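Projects > Maintenance Planning > Reports to Funder > Progress Report 2

Spare Parts and Inspection Intervals for Packaging Line Gearboxes
Progress report for the period ending in February

1. Where the work stands

The project sets inspection intervals and spare parts stock together, using one cost model, for the gearboxes and drive motors at the Pollock plant. At the time of the first report we had a draft model and no usable failure data. We now have the data, a working model and first results for two of the three lines. The third line, which Rornar rebuilt last year, is behind schedule for reasons given in section 4.

Spending is within the approved budget. We are not asking for more money in this period. We are asking for a change to the order of the remaining tasks, described in section 5.

2. Data collection

The plant gave us its full work order history in the form of an export from the old maintenance system. It held 3,000 records. After we removed duplicates, canceled orders and orders for equipment outside the study, 1,681 remained. These cover 104 gearboxes and motors.

The cleaning took longer than planned. The old system let technicians close an order without a failure code, and many of them did. Where the free text made the cause clear, we assigned a code ourselves and marked the record as assigned. Where it did not, we treated the record as a repair of unknown cause. Unknown repairs are used in the cost totals but left out of the lifetime fitting.

A second problem was running hours. The hour meters on Line A were reset when the controls were replaced, and the date of the reset was not written down. We worked it out from the production logs. The result agrees with the meter readings taken before and after, and plant engineering has accepted it.

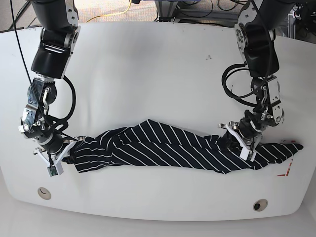 The lifetime fitting was done separately for bearings, seals and gear sets. A Weibull distribution fits the bearings well. Seals are less clear. Their failures bunch shortly after replacement and then again much later, which suggests that some were damaged when they were put in. We have kept the early failures in the data but modeled them as their own group, so that they do not pull the wear-out estimate down.

Gear sets fail rarely enough that the fitted curve has wide limits. For these we use the supplier's rated life as a starting point and adjust it with the plant records. Readers of the final report should expect the gear set recommendations to be the least certain part.

3. The model

The model chooses an inspection interval for each group of components and a reorder point for each spare part. The objective is expected yearly cost, made up of inspection labor, planned replacement, breakdown repair, lost production and the cost of holding stock.

In the first report we said we would solve the two decisions one after the other, intervals first. We have dropped that approach. When intervals are fixed first, the stock step has to carry expensive parts to cover breakdowns that a shorter interval would have prevented. Solving both at once is slower, but run time on an ordinary desktop computer is still acceptable for planning work of this kind.

The search is done in Tremix, the scheduling package the plant already has under license. We wrote the cost function as an add-in and checked it by hand on a small case with two components. The hand result and the software result matched.

Supplier lead times are treated as uncertain. Fekau, which supplies most of the seals, provided its past delivery records, and we draw lead times from those – the quoted lead time in the contract is shorter than what the plant has been getting.

First results for Lines A and B point the same way. Bearings should be inspected more often than they are now, and gear sets less often. Stock of the larger bearings can come down. Seal stock should stay where it is until the installation question is settled. We are holding back savings figures until the lost production cost has been confirmed by the plant.

4. Delays and risks

Line C has new gearboxes of a different type, and the old history does not apply to them. We had expected Rornar to pass on lifetime data from other sites. The data sharing agreement has been drafted but is not signed. If it is not in place by the next reporting date, we will run Line C on rated life only and say so in the results.

The other risk is staff time at the plant. The trial of the new intervals needs a planner to enter them each week, and the planning office is short of people.

5. Next period

We propose to start the trial on Line A before the Line C model is finished. The original plan had the trial last. Moving it forward gives a longer trial and does not affect the end date.

Other tasks for the next period are the sensitivity runs on lost production cost, a short written procedure for seal installation, and a draft user guide for the Tremix add-in.

Comments

plantside_mike: Are the assigned failure codes going to be written back into the system? It would help us with other reports.

Project team: Yes, as a separate field. The original entries will stay as they are.

reliab_reader: I'd like to see the seal results split by shift if the records allow it. We had the same early failures and it came down to one worn press tool.

dkr: Section 3 says stock of larger bearings can come down. Does that include the shared spares kept for Line C?

Contact the project office | Copyright, all rights reserved | Back to top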